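Speaker notes — Paying small suppliers on time: what it costs and what it gives
Yi-an Cho, for the regional business breakfast
February 24, 2021

Slide 1. Opening

Good morning and thank you for coming so early. Wait until the coffee people have closed the door.

I work in the accounts department at Kostness. We make fittings for commercial kitchens. I am not an economist and I will not speak like one. My subject is one promise that our company made, to pay every small supplier in 15 days, and what happened to us after we made it.

Ask the room: who here has waited longer than 60 days for an invoice to be paid? Hands up. Let them look at each other for a moment.

Slide 2. Where we started

Before the promise, our normal term was 60 days. It was written in small letters at the bottom of the purchase order. Large suppliers had their own terms and we followed theirs. The small ones accepted ours, as they had little choice.

We did not think of ourselves as a bad customer. We had a page on our website about responsible business, with a paragraph on recycling and another on the local food bank. There was no word in it about how we paid.

Say this slowly. The food bank received a cheque from us every January. In the same month we were holding back money from a welding shop with eight employees.

Slide 3. Arruda

Arruda is the welding shop. I have their permission to tell this story.

The owner came to our office to ask for an invoice to be paid early. He was very polite and he brought his own copy of the invoice in a plastic sleeve. He explained that he was paying interest on his line of credit in order to wait for us. In other words, Arruda was lending us money, and borrowing it at a worse rate than our bank would offer us.

I went back to my desk and looked at how many others were in the same position. (Do not give the list of names here, only Arruda agreed.)

Slide 4. What the promise says

Read it aloud, it is short: "Kostness will pay any supplier with fewer than 12 employees within 15 days of receiving a correct invoice."

Two remarks on the wording. "Correct invoice" caused more argument than anything else. In the first weeks we sent back invoices for a missing purchase order number, and the 15 days began again. A supplier could rightly call this a trick. Now we telephone the supplier, fix the number together, and keep the first date.

The other remark is on the limit of 12 employees. Any limit is unfair to the firm that is just above it. Kirik, our packaging supplier, grew past the limit and lost the faster payment. We changed the rule so that a supplier who has once been inside stays inside.

Slide 5. What it cost

Be honest here, people can feel it when a speaker hides the bill.

We needed more cash on hand. Our finance director delayed the replacement of a press, and the production manager was not happy about it. I also spent many evenings changing the approval steps, so an invoice could not sleep in someone's inbox while that person was on holiday.

Then came the difficult year that all of you remember. Our own customers began to pay us late. We had a meeting on whether to suspend the promise. The vote was close. We kept it, but I want to say clearly that a company with thinner reserves could have voted the other way and I would not call it immoral.

Slide 6. What we received

Some suppliers lowered their prices a little. Most did not, and we did not ask for it. Arruda began to accept our urgent orders at short notice — for us this has real value.

I am careful with the word "profit" here. I have seen many presentations where the good action always pays for itself. Ours may pay for itself. I cannot prove it from our books, and I believe we should do it even if the answer is no.

Slide 7. Where the promise stops

It says nothing about whom we buy from, or how their workers are treated. A journalist asked me about the factory at Prulluvmont and I could not answer well. Paying quickly is one duty among several. Please do not put it on your website in the place of the others.

Slide 8. Pause

Leave the pictures on the screen and drink some water. Take one or two short questions.
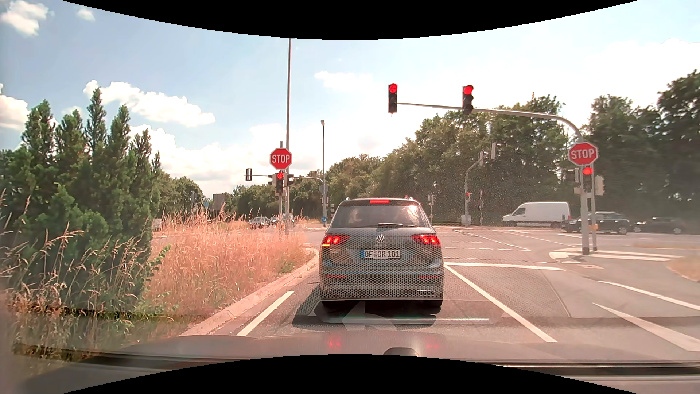
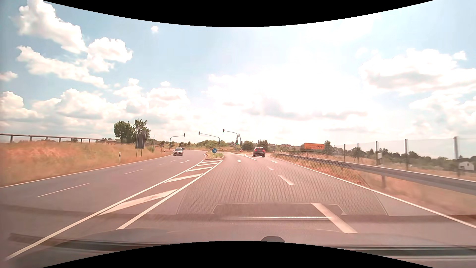
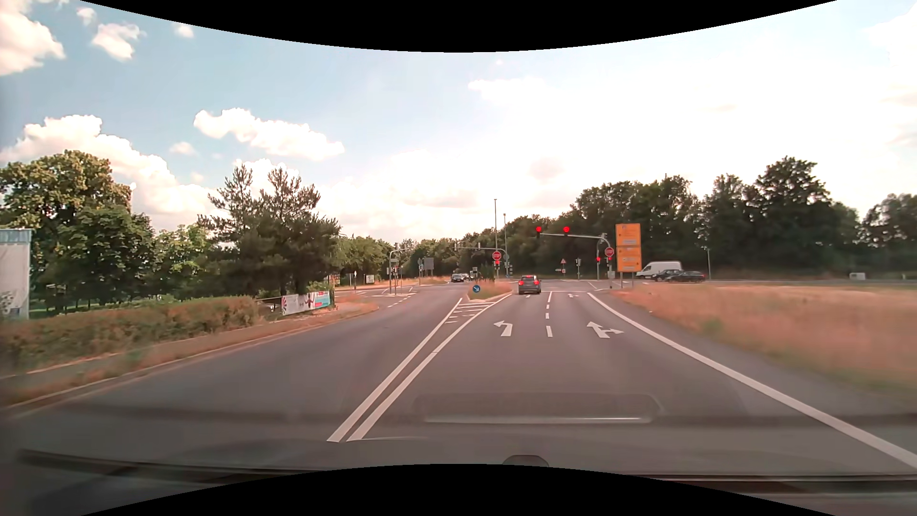
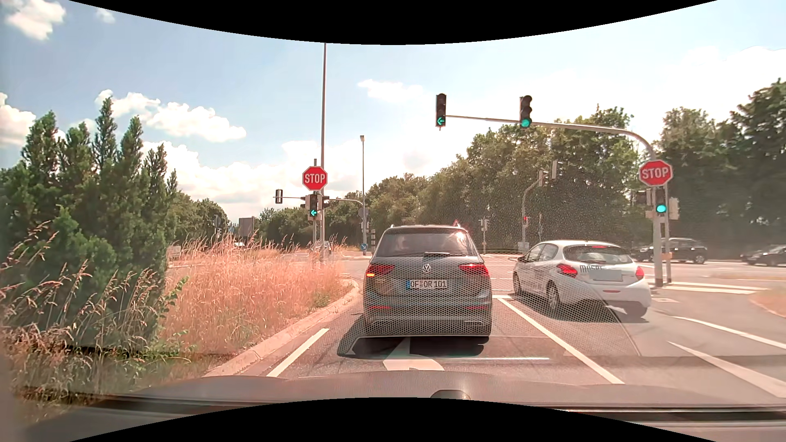 Slide 9. If you want to try it

Begin with a list of your smallest suppliers and the real date when each was last paid. Use the bank date, as the date in the accounting software can be earlier.

Choose a term that you can keep in a bad month. If that is 30 days, promise 30.

Name one person who must answer the telephone when a payment is late. At Kostness this is me, and my direct number is on the handout.

Questions. If someone asks about penalties for late payment: we have none in the promise yet, and it is a fair criticism. Handouts are on the table next to the coats.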